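August 27, 2020

Rain until lunch, then dry enough to get the washing out. Did the toy sort I have been putting off since we came back from Derkillow. I had meant to start at ten but the man from Husach came to read the meter and stayed talking about the road, so it was nearly eleven before I got going.

The plan was the same as last October: everything in one basket, then out into the boxes by kind, and what doesn't fit a kind goes to the hall sale at Prerside. Last time I gave up halfway and it all ended up in the cupboard under the stairs, where it has been ever since. I brought it up in two carrier bags and a pillowcase.
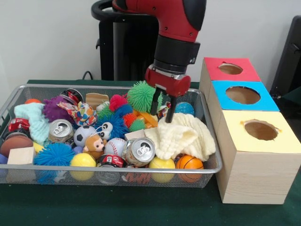

The boxes cost me nothing except the paper for the tops. Cutting the holes was harder than I expected, and I should have used the small scissors. The yellow one came out a bit ragged round the edge, and I thought about doing it again, but the paper was the last sheet of that colour and the shop only sells it in packs of 80. It will do. The red and the blue are better. Red is for anything with spikes, blue for balls and blocks, yellow for cloths and whatever else is soft, as that is the tallest box and cloth takes up room.

Had a cheese sandwich standing up. Wrote the labels for the sale table while I ate, 5p for small things and 50p for anything bigger. I have no idea if that is right. The Prerside sale made 400 pounds last year, mostly cakes.

Went on after that. The trouble with the spiky ones is that they catch on the knitting, and I don't want the cloths pulled. I took more care over those than they deserve. The drink cans are for the shop game and need a place of their own, which I hadn't thought of when I made three boxes. A fourth would have to be green or white, going by what paper is left in the drawer. For now they can stay where they are.
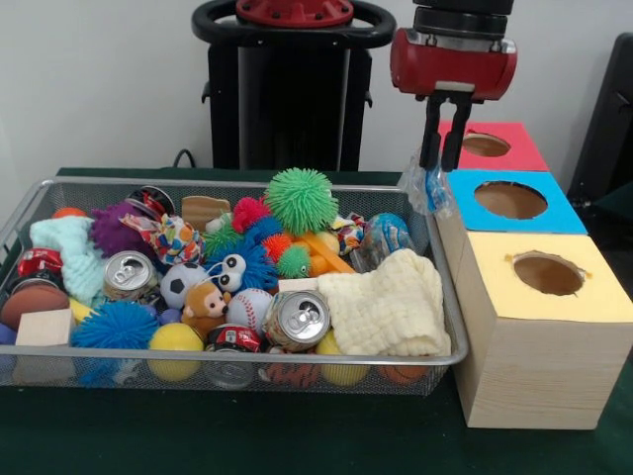
The basket and the three boxes. Googly eyes on the blue one, still my favourite.

Rang Peixoto about the kitchen blind. They say 6 weeks, which is what they said in July. I asked for the fitter to come in the morning if he comes at all, and the girl wrote it down.

Washing in by four, towels still damp at the hems so they are over the bath. Soup for tea, the end of the leek one, with toast.

To do tomorrow: look for a lid that fits the basket, ask what time they want things at the hall, buy stamps. Also find the small scissors. I have looked in the drawer and the sewing tin and they are in neither.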